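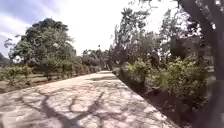 Ticket: Route export loses waypoint names after update
Product: Heiskanen Route Planner, desktop
Opened by: Nouhaila Benkirane
Assigned to: Jelle Schouten
Status: Solved, waiting for fix in next release

Nouhaila Benkirane, 9:12

Hello,

I prepare walking routes for our club in Tundbridge. I plan them on the desktop and then export a GPX file, which the members load on their phones. Since the September update the waypoint names are gone in the exported file. In the planner I see "Bench by the old mill", "Water tap", "Turn left after the gate". On the phone I see only WPT001, WPT002 and so on.

What I tried already:
Exported the same route again with another file name. Same result.
Restarted the program and then the computer. Same result.
Opened the file on a second phone, with a different app. Same result, so I believe the phones are not guilty.
Exported an old route, made before the update. The names are correct there.

The last point is strange for me. Old routes are good, new routes are bad, and both are exported on the same day with the same settings. I attach one file of each type.

Jelle Schouten, 10:40

Hello Nouhaila,

Thank you for the clear report and for both files. I opened them in a text editor. In the old file each waypoint has a name field with your text inside. In the new file the name field has only the number, but your text is still present in the description field. So the names are not lost, they are written in the wrong place.

May I ask you three things?
Which language is set in the program?
Do you type the names by hand, or do you paste them from another document?
In Settings, Export, what do you see at "Label source"?

Nouhaila Benkirane, 11:25

The language is English. I type some names by hand, but most of them I paste from a spreadsheet. I checked this difference now and it changes nothing, typed names disappear also.

At "Label source" it is written "Automatic". I did not know this setting before and I never touched it.

Jelle Schouten, 11:58

That helps. Please change "Label source" from "Automatic" to "Waypoint title", press Apply, and close the window with OK. Then export the new route again. It is important to press Apply first. In this version, OK alone does not always save the export page.

Nouhaila Benkirane, 13:06

I did as you wrote. The first time I forgot Apply and the names were still missing. The second time I pressed Apply and the names are there, also with the accents.

But now I have another problem. The export of my biggest route, the Wanduren loop, stops with the message "Label list too long". This route has 2,558 track points but only 30 waypoints. Before the change it exported without a message. I do not think 30 labels is a long list.

Jelle Schouten, 14:31

You are right, it is not long. I could repeat the error here with a test route of the same size. With "Waypoint title" selected, the program also counts track points as labels if the box "Include track point notes" is marked. Your route has no such notes, but every empty one is counted.

Please remove the mark from "Include track point notes", on the same page, lower part. Apply again, then export.

Nouhaila Benkirane, 15:02

Now it works. I loaded the Wanduren loop on both phones and I compared all the names with my spreadsheet. Everything agrees, except one name which I had written wrongly myself.

Two questions remain. Must I export again the 18 routes which I made after the update? And will the setting stay when the next update comes?

Jelle Schouten, 15:47

Yes, I am sorry, the files must be exported again. You do not need to open them one by one. Select the routes in the list, choose File, Export Selected, and the program uses the new setting for all. The routes inside the planner are not damaged, so there is nothing to type again.

About the next update: the setting is kept in your profile and should stay. To be safe, please make a copy with Settings, Save Profile. I have reported both faults to the developers, the label source and the wrong counting of empty notes. The missing save with OK was known already.

Nouhaila Benkirane, 16:20

The 18 files are exported and the profile is saved. I looked inside a few of them with the text editor, as you did, and the names are in the right field. You may close the ticket. Please write to me when the correction is released, so I can inform the other route makers.

Jelle Schouten, 16:28

Thank you for checking. I added your address to the notice list for both faults and I set the ticket to solved. If the error returns, please answer in this same ticket and it will open again.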